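Teleoperators wanted: teach kitchen tasks to robot arms, in simulation and on the bench

Posted in April by Valentina Orellana

Print this page | E-mail this to a friend

We are looking for 20 people who like doing fiddly things with their hands and who would enjoy passing some of that on to a robot. You don't need an engineering degree. You don't need to have touched a robot before. If you've ever taught a nephew to crack an egg or talked a parent through a new phone without grabbing it out of their hands, you already have a good part of what we want.

The project is called Zerau, and it runs out of the Jirel building, second floor, left out of the elevator. We collect demonstrations. A demonstration is one complete go at a task, done by a person driving the arm, start to finish, with every joint position and camera view saved along the way. Later the learning team (Narendra Singhal's group, down the hall) trains a policy on them, and the policy tries the task alone. Everything it knows about being careful with a drawer, it got from somebody like you being careful with a drawer.

What you'd be doing

Most shifts are split in two. For the first half you work in simulation, at a desk, with a screen and a pair of hand controllers. You move your hand and the simulated arm moves, you squeeze and the gripper closes. The kitchens are all rendered, and we have 47 of them, with different layouts, finishes and clutter. The tasks sound small: open the second drawer, bring the kettle over, put the mug on the shelf, shut the fridge. They are small! They're also much harder than they sound the first time, and then one afternoon your hands get it and it becomes really pleasant work.

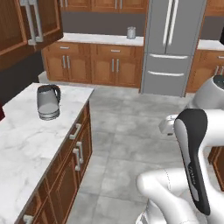 One of the simulated kitchens, with the kettle on the island and the arm at right.

The second half is on the bench with real arms. There we use two methods. One is the same remote control setup as in simulation, so what you learned in the morning carries over. The other is hand guiding – you take hold of the arm itself, it goes slack enough to move, and you walk it through the motion. Hand guiding is slower and tires your shoulders a bit, but for things like wiping a counter or turning a knob it gives us lovely smooth data and people tend to like it best.

After each batch you go back over your own recordings and mark them: keep, redo, or ask. "Ask" is a perfectly good answer. A demonstration where you missed the handle, backed off and got it on the second try may be worth keeping, and Marjan Esfahani, who runs data review, would much prefer to look at it with you than have it deleted.

The shape of the job

This is paid part-time work. Each person does 4 shifts a week, mornings or afternoons, your pick, and we try hard to keep you on the one you picked. Mornings start at 8:30 and afternoons at 1:00. Training takes up your first week and is paid the same as everything after it. The contract runs for six months, and several people from the last round, which we called Palov, are still with us.

You'll be asked for a steady pace, not a fast one. We stop for ten minutes every hour whether you feel like it or not. In the last round a good shift came to 188 kept demonstrations for one of our quick drawer tasks, and far fewer for anything with a lid. Please don't read that as a quota. We don't have one.

Who we hope to hear from

People with patience, first of all. Past operators have included a piano tuner, two line cooks, a retired dental assistant and a student who plays far too many flight games. Left-handed applicants are very welcome, and we would love more of you, as our data leans heavily to the right.

You should be able to sit at a screen for an hour, hold a light controller in each hand, and see well enough (glasses are fine) to judge when the fingers are on either side of a handle. If some part of this doesn't fit you, write anyway and tell us what would. We have a foot pedal for the gripper and an adjustable bench, and Jamshid Nouri in the workshop likes being given a new problem.

You must be 18 or over. The simulation half can be done in any comfortable clothes. For the bench we ask for closed shoes, hair tied back and no dangling jewelry.

How to apply

Send a short note with your name, which shift you'd prefer, and a few lines on something you do well with your hands. A resume is optional. Then we'll invite you in for a tryout, which lasts an hour and is mainly you driving the arm in one of the rendered kitchens while one of us sits alongside. You'll bump into the cabinets. Everybody does, and it costs us nothing. We're watching for how you go about the next try.

Notes go to Valentina Orellana at the Zerau front desk, on paper or through the contact form. Tryouts run through the end of the month, and we'll answer everyone, including the people we can't take this time.

Print this page | E-mail this to a friend

Comments (4)

Grímur Gunnlaugsson
I was on Palov and would recommend it to anyone. The first two days I could not judge depth on the screen at all and went home grumpy. Day three it clicked. Do the hand guiding with your elbows in, your back will thank you.

tess_b
Can I do simulation shifts only? I have a bad shoulder and the bench part worries me.

Valentina Orellana
Hi Tess, yes, we can arrange that for a few people. Put it in your note so I see it when I make the schedule.

old line cook
Is there parking at Jirel or is it still just the street? Applying either way, sounds like fun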